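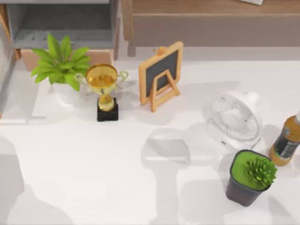
Can a robot tidy a table yet?
Sometimes, given one table, plenty of time and a generous idea of tidy.

1/ I've been reading up on household robots after Kivimham announced theirs would be "chore-ready" by November. They did not say which chore. Or, come to think of it, which November.

2/ A trophy has two thin handles and a heavy opinion of itself. Grab it by the wrong bit and you've redecorated.

3/ Then there's the fan on its back. You or I would stand it up without thinking. A machine first has to notice that it's a fan, and pale colouring on a white table isn't much help.

4/ Same with the bottle lying down. Is it rubbish? Is it someone's lunch? My household has failed to settle this question for 13 years.

5/ Plirkudora say theirs practised 1,000 times before it could put a plant pot back where it found it -- which is still more practice than my teenager has had.

6/ Shop floors are further on, mostly because boxes are square and don't have leaves.

7/ So I'd let one stack my shelves. I wouldn't let one near the succulent. Ask me again when it can do 40 tables in a row and not need a lie-down.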